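Comparing Two Controllers for Small-Object Grasping
Project report, Taras Stelmakh
Mar 14, 2018

When I started this project I thought the gripper would be the hard part, and I spent the first weeks reading everything I could find on finger shapes and pad materials. Then my advisor suggested (very kindly) that I leave the fingers alone for a while and look at how the arm was being told to move. So the gripper stayed the same all the way through, and the question became which of two controllers does better with it: Parkard, which plans the whole path before the arm moves, or Amano, which keeps correcting on the way down.

I wanted objects that people really have around the kitchen, so I raided the cupboard at home and borrowed the rest. Bottle caps turned out to be my favorite test – they are light, they slide, and when they sit close together there is hardly any room for a finger to get between them. The can and the small glass bottle are easier to find but less forgiving if you come in off center. The pouch stands up nicely until you touch it wrong!

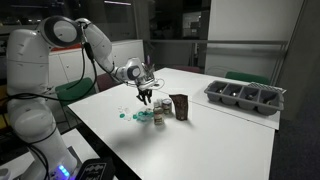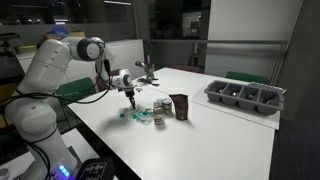 Caps, bottle, can and pouch, with the gripper pointing down over the table.

I ran 69 attempts with each controller, changing the layout after every 15. An attempt counted as a success if the object left the table and stayed in the fingers for four seconds. Parkard managed 41 and Amano 52, and most of the difference came from the caps. Parkard was quicker on the can, and I enjoyed watching it more, to be fair, as it moves very smoothly. Amano hesitates a lot near the surface, and on two attempts it hovered so long that I stopped it by hand and counted a failure.

I should say that I tuned Amano second, when I already knew the arm much better, so it may have had a little unfair help. In April I would like to go back and tune Parkard again from the start, and also try the Prerna camera mount, which sits lower and might see the edges of the caps better.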